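Why do we fold clothes?

I used to stuff all my shirts in a drawer, and then I could never find the one I wanted! Folding makes a shirt small and flat, so lots of them fit in one pile. I do mine on the bed, because there's so much room.

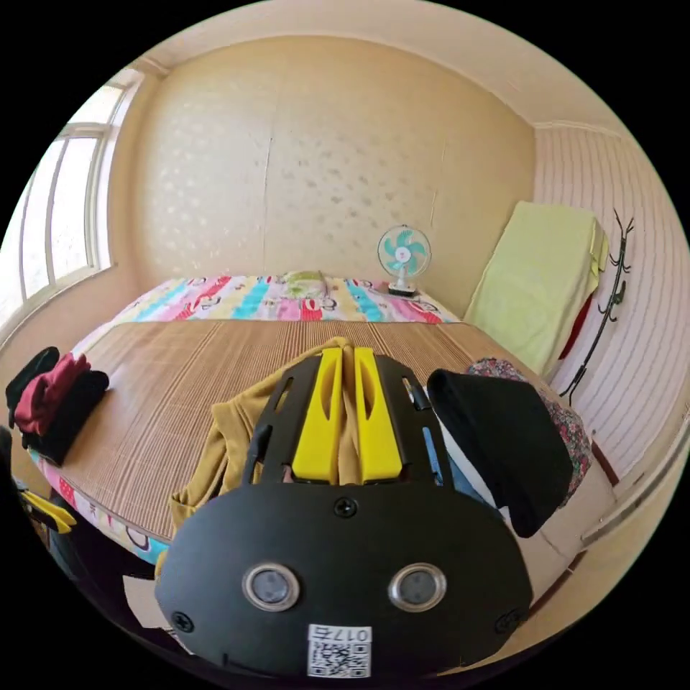 Start with your T-shirts, they're the easiest. I can do 8 before breakfast (my best ever is 24, but that was a very rainy morning).

Long sleeves are trickier. Spread the top out first, then take hold of a sleeve by the cuff. Fold it in across the middle, and do the same with the other one. Now bring the bottom up to the neck. Done!

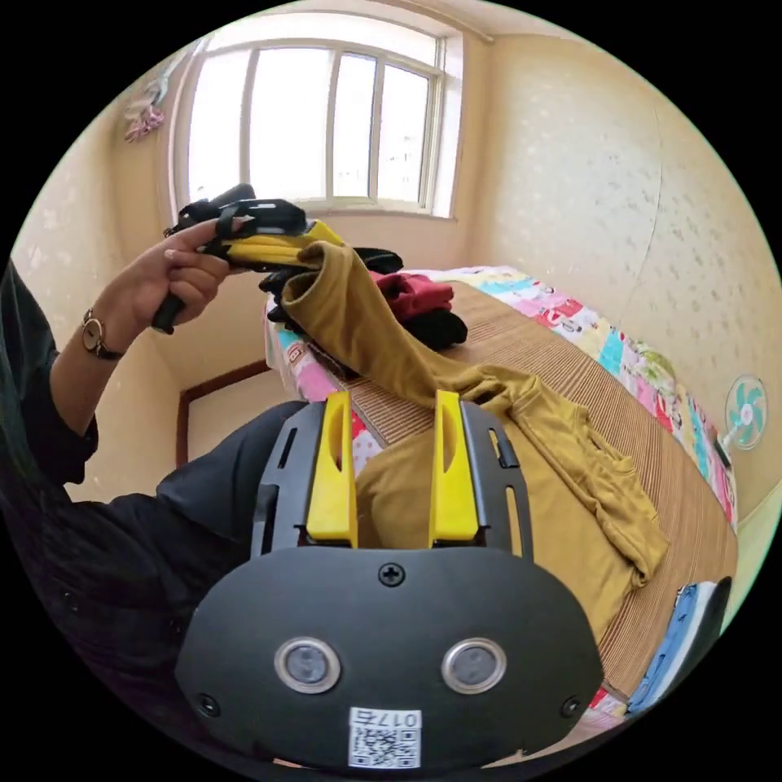
What about socks?

Socks come in twos, so find the pairs first. Then roll them up together like a little snail.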